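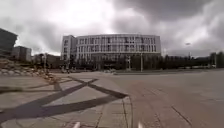 v1.4, p. 1

Drostemeo > Datasets > Outdoor > Trindstead plaza, fault runs

These logs cover runs in which the Avomus base lost its position on open paving. Each folder holds camera images, wheel odometry and the fault log. Contact: Yen-ting Huang.

The usual pattern is a heading jump of 5 degrees or more – then a protective stop. In 4 runs the stop 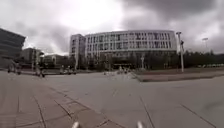 came late, and the operator used the radio cutoff. Those runs carry the tag `late_stop`. Do not train on them without reading the log. 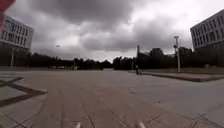
The cause is still open. Benedikt Steinbach suspects the path filter, which takes strong ground lines for curbs. The dark diagonal stripes on the left of the plaza are labeled `ground_mark`, and the raised curb on the right is labeled `curb`. Timestamps in the fault log lag the images by 70 ms.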